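Collecting the dull parts: Deok-su So on demonstration data at Cetoler

March 16, 2021
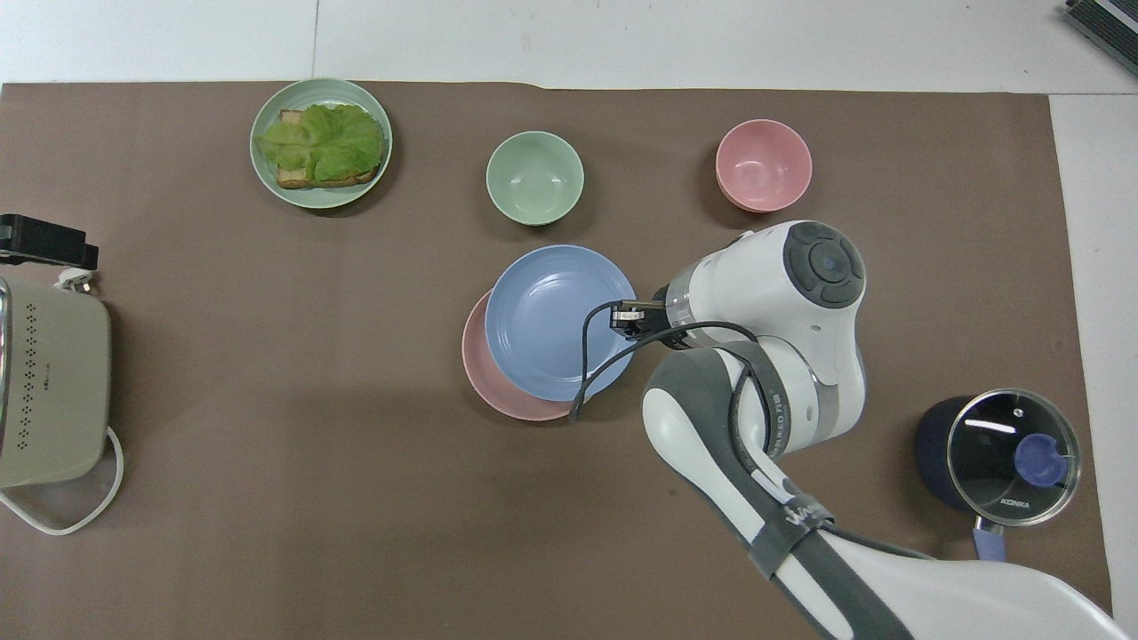
The kitchen station at Cetoler, with the gripper over the stacked plates.

Deok-su So runs data collection for the manipulation group at Cetoler. The group trains a policy called Humov on demonstrations of table tasks: making a sandwich, stacking plates, moving food between dishes, covering a pot. An operator moves the arm through the task while joint positions, gripper width and camera images are logged together. So has worked on the kitchen set from its first week and sets the rules the operators follow.

The current set holds 1,170 accepted episodes. Another 481 were recorded and rejected. I asked whether that ratio bothered him.

"It was worse in the beginning," So said. "Most rejects are timing faults. The image stream and the joint stream drift apart, and past a certain offset we throw the episode out. We tried correcting them afterward. The corrected ones trained badly, so we stopped."

Failed grasps are a separate matter. If the operator misses a plate rim, backs off and tries again, the episode stays in the set with a tag. So wants those. A policy trained only on clean runs has no examples of what to do once the fingers are two centimeters off, and it tends to close on air and carry on to the next step.

"The early operators were too good," he said. "They would feel a bad approach coming and fix it before the camera could show anything. For the model there was no error and no recovery. Now we start some episodes from a deliberately poor pose."

Plates take up a large share of the schedule. A plate lying on another plate gives the fingers very little edge to work with, and an offset of a few millimeters changes which side can be reached. The operators are told to vary the offset and direction of every stack. So reviews the starting images as a grid at the end of each shift and sends back any batch where the layouts look alike.

"People have habits. Ask someone to place a bowl at random and it goes where the last one went. We print a layout sheet now. It gives a zone for each object and the operator picks the spot inside the zone."

Sebastián Sepúlveda wrote the software that produces the sheets, along with the recording tool, Hyun. He joined us for part of the conversation. The sheets draw from 2,000 generated layouts, filtered so that nothing falls outside the arm's reach or blocks the first motion. Hyun checks the first image of an episode against the sheet and warns the operator if an object is in the wrong zone.

"It warns, it doesn't block," Sepúlveda said. "We had it block for a while. Glass lids and shiny rims confused the detector and people spent their shift arguing with it."

Reflections are a sore point in general. So keeps the ceiling lights fixed during a session and changes them between sessions. Cables are left as they fall. He was asked by a partner lab, Wutlow, to tie the gripper cable back so it would not cross the dishes, and he declined.

"The cable will be there at test time. If it hides part of a plate, the model should have seen that."

Each operator records for 40 minutes and then rests. So's own measurements showed path length creeping up after that point, with more small corrections near the grasp. Language labels are written by a second person who watches the playback and has no access to the task sheet. When the label and the sheet disagree, both are kept.

The next block adds 200 episodes with two objects swapped partway through the task. Recording begins in April. So expects the rejection rate to go up again for the first few sessions, mostly on account of the second camera, whose clock has not been tied to the others yet.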